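# ¿Vusitz ha cambiado la fórmula del Endutstead?

**yaneth_pacheco**

Compré el Endutstead de Vusitz en enero, el frasco de 50 ml, para reponer uno que tenía desde hace años. La salida es la misma, bergamota y algo de té, pero a las 2 horas en mi piel solo queda un almizcle muy limpio. El viejo me llegaba a la cena con el iris todavía presente. ¿Alguien más lo ha notado?

**Pierina B.**

Sí. Tengo los dos y los llevé un miércoles entero, uno en cada muñeca. En el nuevo falta el fondo de cuero. Para mí es otro perfume con la misma caja.

**rportela**

No estoy de acuerdo. Un frasco abierto durante años se concentra y el fondo pesa más. Comparar eso con uno recién comprado no dice mucho. Habría que probar dos frascos sellados de lotes distintos.

**Pierina B.**

El mío antiguo estaba sellado hasta este otoño, lo compré de reserva.

**rportela**

Entonces retiro lo del frasco abierto, pero sigo pensando que la diferencia es menor de lo que contáis. Yo lo uso en la ropa y me dura hasta el día siguiente.

**grethe.m**

En la ropa dura cualquier cosa. Yo pregunté en la tienda, Plusico, y me dijeron que no les consta ningún cambio. La lista de ingredientes de mi caja nueva tiene dos alérgenos más que la antigua, así que algo habrán tocado. Pagué 144 euros y por ese precio esperaba el de siempre.

**yaneth_pacheco**

Gracias, Grethe, miraré la caja. De momento he pedido una muestra del iris de Egilsson, que dicen que se parece. Si alguien lo conoce, que me diga si es muy dulce.
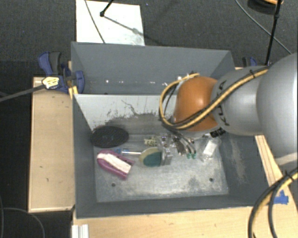

**Aksel Hallgrímsson**

El de Egilsson es más seco que el Endutstead, nada dulce, y el iris tira a zanahoria la primera media hora. Pide también la versión extracto, a mí me aguanta bastante más.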